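Home | Guides | Garage | Shop Talk | Contact

Search this site... Go

Cleaning Perforated Metal Panels (quick version)

05/12/2022

18 shares 2 comments

Short one today, got a whole stack of these to get through. Works for light grey sheet with round holes, the kind you get on shelf backs, vent covers, tool boards. Painted or bare, same routine. Rusty is a different job, see the Tindton page.

What you need:
- soft brush, old paintbrush is fine
- vacuum with the brush end
- dish soap, warm water
- two cloths, one wet one dry
- cotton swabs for the bad holes

Dry first. Always. If you wet the dust it turns to paste and packs right into the holes, then you're there all night with a toothpick. Brush along the diagonal rows, not straight across. Vacuum behind if you can reach. Mine took 45 minutes the first time becuase I skipped this.

Then the wash. Squirt of soap in a bowl, wring the cloth out hard. Dab, don't scrub, edges of the holes will snag the cloth and leave fluff. Folded edges get their own wipe. I used the Gavus cloths, the cheap ones from Triltport shed lint like crazy.

Swabs for whatever's left. One panel I did had over 264 holes and maybe a dozen needed it, so don't go poking every single one.

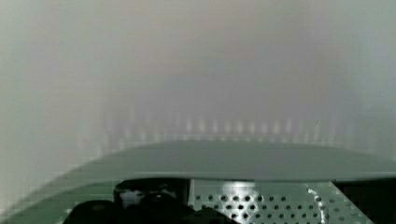 Dry right away. Second cloth, then leave it standing on edge so water runs out of the holes. Flat is bad, drips sit underneath and you get rings.

Last thing, check it with a lamp held low to one side. Streaks show up fast on pale metal. Wipe those with plain water, no more soap, buff dry.

Greasy panels: do the wash twice and change teh water in between. Kitchen ones next time, probably June.

Share | Print | 2 comments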